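Slow Paper
Conserving the Dellau print archive

The Dellau workshop produced lithographs for 148 artists before it closed, and most of its proofs were stored flat in steel drawers. The archive now belongs to Besteck, a former cutlery works converted into print studios and a public gallery. Of the 4000 sheets received, 663 were found to have foxing, tide lines or adhesive residue along the margins.

Treatment begins with surface cleaning under raking light. Old tape is lifted with a heated spatula, and the residue is reduced with a solvent gel held in place for a few minutes at a time. Inks are tested first — the reds from the Bouazza series bleed at the slightest contact with ethanol.

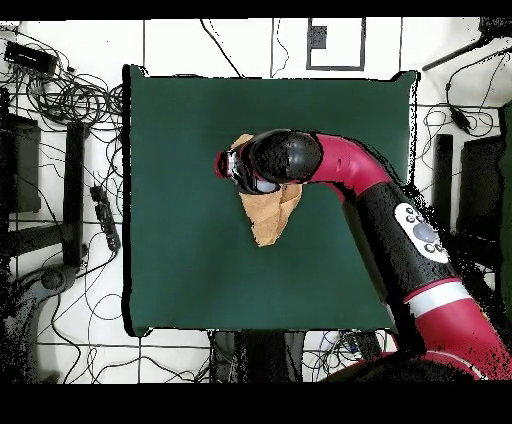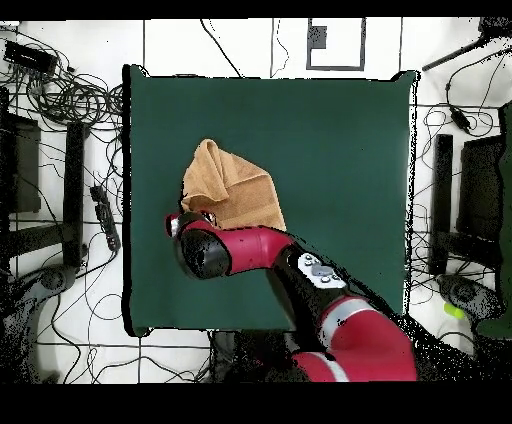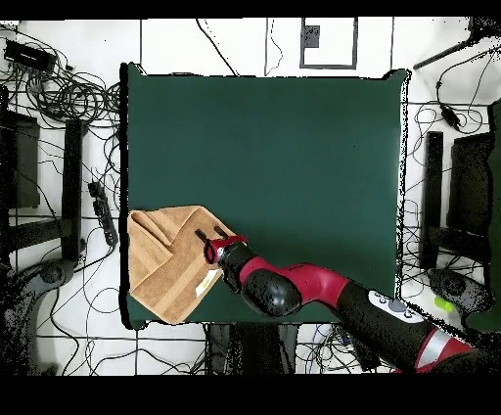

Sheets that can tolerate water are washed on a slanted bath, then pressed between blotters and wool felts. Humidity in the drying room is logged by Dritulix, a database that also holds the condition reports. Each report records paper weight, watermark, edition number and any earlier repair.

The first 100 treated proofs go on show in December, unframed, in shallow cases with low lighting. The registration marks have been left visible. On several sheets the printer's pencilled notes on pressure and ink remain legible in the lower margin, and these were not cleaned.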